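Salinard Benchtop Vacuum Former Review

Posted Tuesday, May 31, 2022

I bought the Salinard benchtop vacuum former in November to replace an older machine with a heater that had burned out twice. It cost $934 from Girard, with the platen, the clamp frame and one spare seal included. The vacuum pump is built in. I paid for it myself and Girard doesn't know I'm writing this.

My shop is in Emarstead and does short runs of packaging trays, covers for electronic enclosures, and the occasional display piece. Most jobs are small enough that paying for a mold at an outside shop makes no sense. I have put about 400 sheets through the Salinard so far, mostly styrene and PETG, with some ABS when a customer wanted it tougher.

Setup

The machine comes in one box and it is heavy. Get help lifting it. The legs screw on from underneath and the heater hood slides onto two rails at the back. The instructions cover this well enough, although the drawing for the rail stops shows them facing the wrong way. If the hood bangs at the end of its travel, turn the stops around.

It runs from a normal wall outlet, but give it a circuit of its own. With a shop vac on the same line the breaker tripped the first morning. There is no plug for an outside pump, and I would have liked one, mostly for a larger tank.

Leave room behind it. The hood sticks out past the back of the base when it is parked, and it stays hot for a long time. I ended up moving a shelf.

Heating

The heater has two zones, an inner and an outer, each with its own dial. The dials are marked low to high with no temperatures. I drew my own marks on masking tape for the materials I use most, and that has worked fine. For 40 mil styrene I run the outer zone a little higher than the inner, or the corners of the sheet lag behind and the part comes out thick at the edges.

Warm-up takes longer than the booklet claims. If you form a sheet too early it looks ready in the middle and then tears or stalls at the clamp. After the hood has been on for a good while the results settle down and I can run a stack of sheets with the same timing.

The timer is a simple kitchen type with a buzzer. It doesn't shut off the heat. I would rather it did. I have scorched a few sheets answering the phone, and scorched styrene smells terrible. PETG gives less warning than styrene, so watch the sag and don't trust the buzzer by itself.

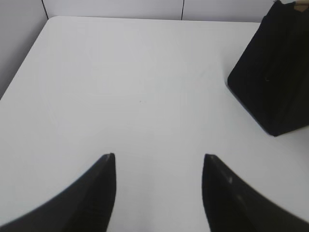 Draft and spacing decide most of what comes off this machine, and they matter more here than on a bigger unit with a surge tank. The built-in pump pulls steadily but not fast, so the sheet is already cooling while the last of the air goes out. Low, rounded molds are no trouble. Tall molds with straight sides grip the plastic and have to be pried loose. Two tall shapes side by side are the real test. Picture a pair of molds cut like the black fingers in the photo, mirror images with a broad base and a narrow tip, and stood up on their bases. The taper would help them release, but the plastic would get very thin over the points, and if the gap between them were too tight for the height the sheet would fold into a web before it got down to the platen. My rule on the Salinard is to leave a space between molds at least as wide as the molds are tall, and to round over any point I can. On the old machine I could cheat on that a little.

Detail is good for the price. Lettering carved into a mold comes through readable on thin sheet, though soft. Wood grain shows up too, whether you want it or not, so seal and sand your molds. On thicker sheet you lose most fine detail, and that will be true of nearly any former in this class.

The clamp frame

This is the weak part. The frame closes with toggle latches, and the latches hold well, but the foam seal under the frame is cheap. Mine started to leak at the front left corner after a couple of months. You can hear it hiss, and the part closest to that corner comes out rounded where it should be sharp. I swapped in the spare and then bought a roll of silicone strip from the hardware store. The silicone has outlasted both foam seals.

The latches also need adjusting when you change sheet thickness. That means a wrench and a few minutes each time. If you run one thickness all day you won't care. I switch back and forth and it gets old. A thumb nut in place of the hex nut would fix it.

The handles stay cool enough to hold with bare hands. The frame does not, so wear gloves when you take the sheet out.

Materials

Girard sells precut sheets to fit the frame under the Vivis name. They're convenient and they lie flat, but I found the cut size a little generous and had to trim a few to get the latches closed. The clear PETG had film on both sides and was free of scratches. The white styrene was fine, no better or worse than what I buy in full sheets and cut down on the table saw. I'd get the precut pack for the first week, while you are learning the heater, and then shop for full sheets.

Dry your PETG and ABS if they have been sitting in a damp shop. I had a batch of ABS come out covered in small bubbles and blamed the heater for a whole afternoon. A night in a low oven cured the rest of the pack.

Noise and cleaning

The pump is loud. It only runs for the pull, so it isn't constant, but you will stop talking while it's on. The platen holes clog with plaster dust if you use plaster molds. I blow them out from below with compressed air at the end of the day. The booklet says to use a wire, and that works also, only slower.

The white finish on the base has yellowed slightly at the back under the parked hood. It makes no difference to the way the machine works.

Parts and support

I emailed Girard about the drawing and about buying more seals. They answered the next day on the seals and never answered on the drawing. Seals are in stock. Heater elements have to be ordered and they wouldn't give me a firm lead time. If forming is how you pay the rent, order a spare element with the machine. I did, and it is still in its box.

Who should buy it

It suits a small shop or school that needs trays, covers and simple shells in short runs and can live with some fiddling. If you need deep draws, sharp inside corners, or a lot of heavy sheet, look for something with a vacuum tank, and expect to pay a good deal more. If you only want to form a few pieces a year, it takes up too much bench for that and a local shop will do them for you.

What I liked: even heat once it is warm, two zones, solid hood rails, quick release on low molds.

What I didn't: foam seal, wrench needed for the latches, timer that doesn't cut the heat, no port for an outside pump.

I'm keeping it. The next job on it is a run of drawer inserts in black styrene, and I have already ordered more silicone strip.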